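3. Collecting the Demonstrations

3.1 Task and workspace

All of the demonstrations used in this paper were gathered at one two-arm station in the Pledstead hall. We chose a sorting and transfer task with small electrical parts, as these are the parts our partner Unex handles by hand at the end of its packing line. A part starts in the blue tray and has to finish in the red tray, standing or lying in a pose that the next step can accept. The part set includes control boxes, which are long and fairly heavy for their width, and loose push buttons, which are small and roll when they are touched on the wrong side.

The two kinds of part were put in the tray together on purpose. In an early version of the task each tray held one kind of part, and a policy trained on that data did well in our tests but reached for the middle of the tray whatever was in it. Mixing the parts forces the operator, and later the policy, to choose a target before the arm comes down. It also means that a grasp on one part can be spoiled by the other, and the data has to contain enough of these tight cases to be useful.

The trays stay on the table between episodes. We did not fix them down. Over a shift they drift a few centimeters, and we let them, up to a line drawn on the setup sheet. Only when a tray crosses that line does the operator push it back and note the episode number.

3.2 Teleoperation

Both arms are driven by a single operator through a pair of hand-held leaders built by Prusetti. The leaders send joint targets, and the opening of each gripper follows a trigger. There is no force feedback. Operators told us that they judge contact by watching the part move, and for this reason we asked them to slow down over the last stretch of every approach. The slow approach makes the episodes longer, but it gives the camera several clear views of the fingers and the part before the grasp closes.

Two of the authors and two paid operators, Jae-hoon Maeng and Man-sik Ham, recorded the full set. Each operator did 40 practice episodes that were thrown away. After that, every episode was kept unless it broke one of the rules in Section 3.4.

Operators were free to pick the order of the parts. We had first planned to fix the order, with the control box always moved first, and Ham argued against it after his practice run. His point was that the box sometimes shields a button from the gripper and sometimes holds it in place, and that a person would look at the tray and decide. We dropped the fixed order and left the choice in the data.
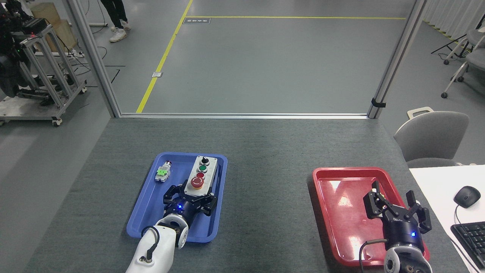 Figure 3. Two-arm station during collection. The left gripper straddles the near end of a control box in the blue tray; the right gripper is open over the red tray.

Grasps on the control box fall into two groups. In an end grasp, the fingers go on either side of the housing close to the emergency-stop button, as in Figure 3. In a middle grasp, they close near the center of the long side. The middle grasp balances the box better, but the end grasp needs less reach when the box lies lengthwise in the tray. We kept both and labeled them separately. The operators were told never to grip the box by its controls, and an episode in which a finger pressed down on a button or the selector was marked as a fault even when the transfer was completed.

3.3 What is recorded

For each episode we store the head camera stream, the joint positions of both arms, the two gripper openings, and the commands sent by the leaders. The commands are kept apart from the measured positions. In our first training runs we used the measured positions as the target action, and the arms lagged behind and tended to stop short of the part. Using the commands removed most of that.

We made no attempt to clean up the background. The station sits behind glass in a shared hall, with people, chairs and carts on the other side, and the overhead lights show up as bright patches in the red tray. Ha-neul Bang proposed hanging cloth around the table to get a plain view. We tried it for one afternoon and took it down again — the system will be used in a hall much like this one, and we wanted it to see the same clutter during training.

A text label is attached to each episode after recording. It names the part, the starting tray, the arm used, and the grasp group. Labels were typed by the person who had driven the arms and checked by one other person within the same day. Where the two disagreed, the video was watched again by both. Most disagreements were about where an end grasp stops and a middle grasp begins, and we settled on the edge of the yellow ring as the dividing line.

3.4 Episodes that were dropped

The full set holds 3000 episodes after filtering. An episode was dropped if the head camera stream had a gap, if an arm hit its joint limit, or if the operator let go of a leader before the part was released. Dropped parts were not a reason for removal. If the operator picked the part up again and finished the transfer, the whole episode stayed in, with a mark at the moment of the drop. We found these recoveries hard to stage on purpose. Staged drops looked different from real ones, as the operator was already moving toward the place where the part would land.

A separate group of 500 episodes was recorded in July with a second set of control boxes supplied by Geum. These are used only for testing. The operators had not handled these boxes before, and we did not give them time to practice.

3.5 Operator time

Sessions were limited to 16 episodes before a break. We arrived at this number by looking at the fault marks, which rose in the later part of long sessions for every operator. Skarphéðinn Juhl suggested that the cause was the trigger, which is stiff, and Min-kyu Ko fitted softer springs to both leaders. The rise became smaller but did not go away, so the limit was kept. Episodes recorded before and after the spring change are both in the set and carry a flag that tells them apart. We did not find a difference between them in training, though we only tested this with the smaller of the two models described in Section 4.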